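This site uses cookies to remember your preferences. Accept all | Manage settings

Meal kits, again

Skimora want me back. Four emails since October, each offering 30 per cent off a box I cancelled because I was sick of throwing away little sachets of soy sauce. The latest says I could save 54 hours a year in the kitchen. Could I? I still had to chop the onion. The onion is the slow bit.

I also tried Degefa, on a neighbour's say-so. Nicer vegetables, and a recipe card that claimed twenty minutes and took me nearly twice that, with 773 calories at the end of it for what was basically beans on rice. I could have bought the beans.

What bothers me most is the waste argument. They all say you throw away less food. Maybe, if you were the sort of person who bought a whole celery for one stick and watched it die. I make soup.
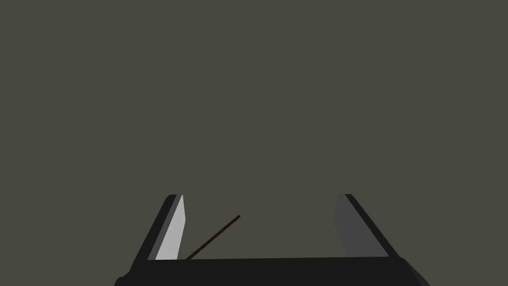
And the price per portion never includes delivery, so do the sum yourself before you sign up. I did mine on the back of the recipe card and went to the market.

Enjoyed this post? Enter your email to get new ones in your inbox. Unsubscribe at any time.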